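Can the robots do the chores yet

18 March 2020

Quick one, written standing up in the kitchen while the pasta does its thing.

My sister asked me again last night when she can buy something that tidies the house. Not vacuums. Tidies. She has a Brondale disc that goes round the floor and eats socks, she's had it since August and it has been under the sofa for most of that. She wants hands. Something that picks up the stuff that's on the floor so the disc can do its job.

So, where are we. My view, for what it's worth, after 6 years of packing and sorting in a warehouse and far too many evenings reading about this: not there. Closer than I thought though.

The easy stuff is easy now. Boxes. Anything stiff that comes in the same shape every time. At Vesico, where I worked before, there was an arm that did nothing but lift cartons off one belt and put them on another and it was faster than me by lunchtime on its first day. Never got bored either. It cost 238 of us a good few nights of sleep, wondering, and then it was just the thing in the corner that beeped.

But cartons isn't chores. Chores are cords. Chores are the drawer with the chargers in it, the string, the shoelace with no shoe, the phone cable that has knotted itself to the headphones. Give that to the carton arm and it would pinch air. A cord has no shape of its own, you pick up one end and the rest goes wherever it wants. You put it down and it's a new problem. My nephew could do it at three, grumbling.

And that's the sort of job I keep looking at now. Sort the cords by color, one bin each, leave the other junk alone. Sounds like a punishment for a kid. I think it's a better test than any backflip.
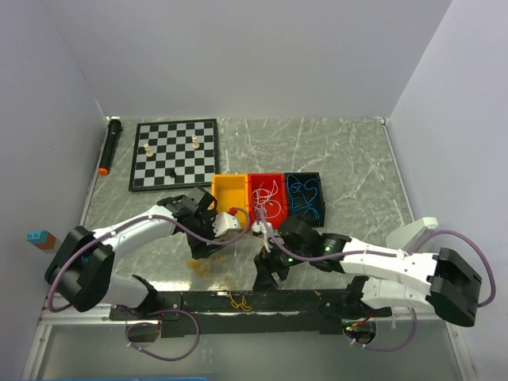
Cord sorting with two arms. Pink and blue in their bins, yellow still out on the table.

I like the yellow. There's a little crumpled bunch on the table and another length hanging right over the front edge, and that second one is exactly what I'd hate to be asked to grab with two fingers made of plastic or whatever. You'd want to pinch it, lift, not drag the whole thing off the table. I would probly use my sleeve.

The chessboard and the black thing with the orange cap are a fair touch too. A real table has other things on it. Tidying is half knowing what to leave.

Ľubica Doležal, who ran the returns bench with me at Vesico, thinks I'm too soft on all this. Her line is that a chore only counts if you can walk out of the room. If you have to stay and watch, you've got a second chore. Hard to argue. She tried the Shek folding machine for shirts and gave up after 9 days, you had to clip each one on by hand, at which point, fold it.

I'd put it like this. Same table, same bins, good light: getting there. My sister's living room with the dog in it: no. Shop floor sits somewhere in between and that's where I'd put my money, kitting benches, returns, the dull sorting jobs where things come in a tray and the tray is always in the same place. Flelska want to rent out a bench like that by the month, 8 hours a shift. I'd want to see it with the shoelaces first.

Told my sister to buy a basket. She wasn't impresed.

Pasta's boiling over, more on the Flelska thing when I've read the small print.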